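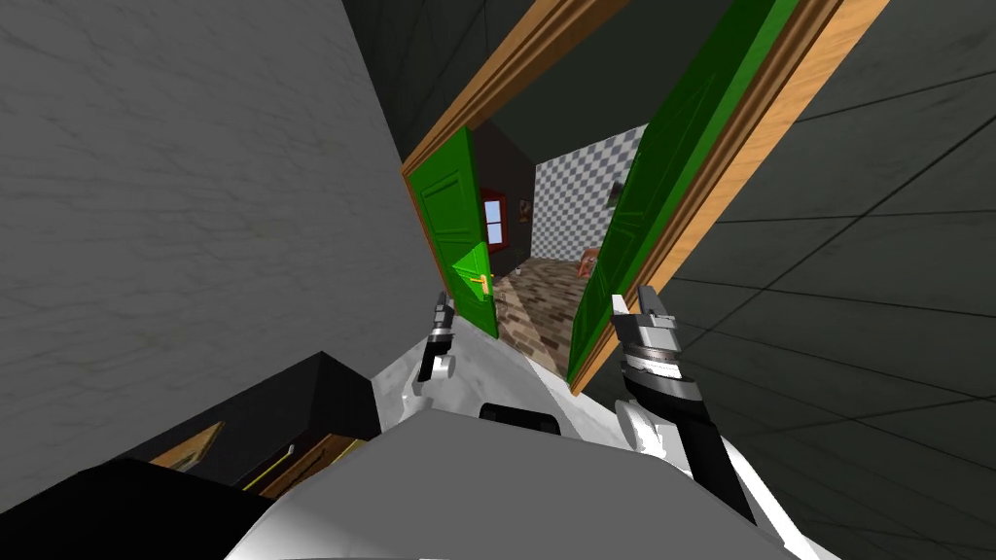

Figure 4. Rendered interior: green double doors standing open in a light brown frame, with a marble wall to the left and dark grey tiles to the right.

4.2 Card inserts and the question of completeness

The Billmont collection holds 1314 picture cards issued with packets of tea and cocoa, most of them mounted in albums by their first owners. Earlier writers treated such albums as a fair record of what each firm had issued. Shirima's survey of the Collby and Otton series gives good grounds for doubt. Of the 218 albums she examined, only 11 contained a full set, and in four of those the last cards had been cut to size from a later printing.

Two habits of the trade help to explain the gaps. Firms often announced a set of fifty and released it in parts, so that a family who changed brand in October would never meet the second half. Printers also altered the backs of cards between runs - a new address, a shorter text - while leaving the number on the front unchanged. Collectors of the time seem to have thrown away the duplicate without turning it over. The Medeiros ledger records 51 such changes, of which fewer than half are listed in any published guide.

We have therefore counted each change of back as a separate issue. This departs from Adhiambo Shirima's own practice, which groups cards by the picture alone, and our totals should not be set beside hers without adjustment. Cards pasted down firmly enough to hide the back were entered as uncertain and left out of the dating described in Section 4.3. Loose cards kept in tins were entered separately, as their order could seldom be traced to a single owner.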